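Pikholm releases Jolell 3, a motion planner you can argue with

For release in December

Hello from all of us at Pikholm! I write most of our announcements, and usually I get handed a page of bullet points and told to make it sound nice. This time I sat in on the testing for months, so you're getting it from me directly, with more opinions than a press release normally has.

Jolell 3 is out now. It's the third major version of our planning software for robot arms, and it's the first one where the planner, the collision checker and the replay viewer all share one model of the room. If you used Jolell 2 you know why that matters to me. You'd fix the height of a counter in the planner, forget to fix it in the checker, and then spend your afternoon wondering why a perfectly good reach kept getting rejected. I did this more than once (I did it during a customer call, which was a treat).

So now there's one world file. Change it once and everything downstream picks it up, including any run you already have open.

The other big piece is the wrist view. You can attach a view to any link on the arm and scrub through a planned motion from there, before a single command goes out to hardware. Our own engineers lived in this thing while they were tuning approach angles. An open gripper and a plain surface is about as dull as a picture gets, and it's where a lot of the useful work gets done, with nothing else around to confuse the question of how the fingers line up.

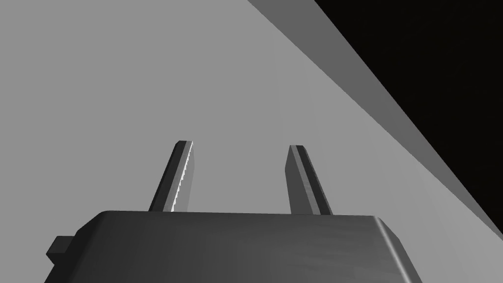
Do I need a real robot to try Jolell 3?
A laptop and a robot description file are enough. The planner, the checker and the viewer all run in simulation, and you can connect hardware later using the same project.

We also rebuilt the way the planner explains itself. In the old version a failed plan gave you an error code and a shrug. Jolell 3 tells you which link got too close to which object, at what point in the motion, and what it tried before giving up. You can click on any of those attempts and watch it. You can also overrule it! If you know the elbow is fine passing near a shelf, you loosen the margin for that pair of parts and leave everything else strict. The setting gets saved with the project and shows up in the log, so whoever opens it after you can see what you changed.

I should talk about two-armed planning, because it's what people keep writing to us about. Jolell 2 planned one arm, froze it, then planned the other around it. That worked, sort of, but it made for some very polite robots that took turns all day. Version 3 plans both arms together when the task calls for it and goes back to the one-at-a-time method when it doesn't. You choose per task, or you let it choose.

Our test set for this release has 562 household tasks, up from 200 last time. Jolell 3 finds a valid plan for 550 of them with the default settings. The remaining ones are mostly deep cabinets and awkward corners, and we've put them in the download so you can poke at them yourself. A valid plan on our test set means the motion is free of collisions in the model, and I want to be plain that grasping, slipping and spilling are separate problems. We're working on those with our friends at Zarkley, whose contact solver now plugs in as an optional module.

Kitchens get the most attention in the set. Counters are crowded, things stand at different heights, and a knife lying near a bottle asks for a lot more care than a box in the middle of a bare floor. You can tag objects as "keep clear" or "touch only here," so a knife handle can be fair game while the blade gets a generous bubble of space around it. Tags travel with the object, which means you set them up once and reuse that knife in every kitchen you build. 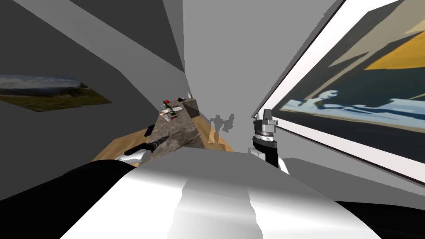 Sandoval wrote back after a few weeks with the preview build to say that the tags were the first thing they'd keep if we took everything else away, and that they'd like to be able to tag a whole drawer at once. They also told us the log panel was too chatty by default, and after some grumbling on our side we turned it down.

Drawer tags didn't make it into this release. They're in the plan for the next update, along with a faster way to swap rooms without reloading the arms.

A few practical bits. Projects from Jolell 2 open in version 3 and get converted on first save, so please keep a copy of the original if you still share files with people on the older one. Custom checkers need a small edit, and the upgrade guide walks through it with a before and after. The scripting interface is the same as it was, apart from two calls we renamed, and the old names still work with a warning.

The wrist view wants a decent graphics card if you like smooth scrubbing. On my own tired laptop it's a bit choppy but perfectly usable, and turning off shadows helps a lot.

Jolell 3 is a free upgrade for everyone with a current license. New users can download the trial from the Pikholm site, and it includes the full test set, both planning modes and the viewer. Teachers and students can ask for a classroom license through the same page.

Questions, bug reports and strange cabinets are all welcome at the press and support desk. Press can also ask us for a live walkthrough, and mornings are best for catching the planning team.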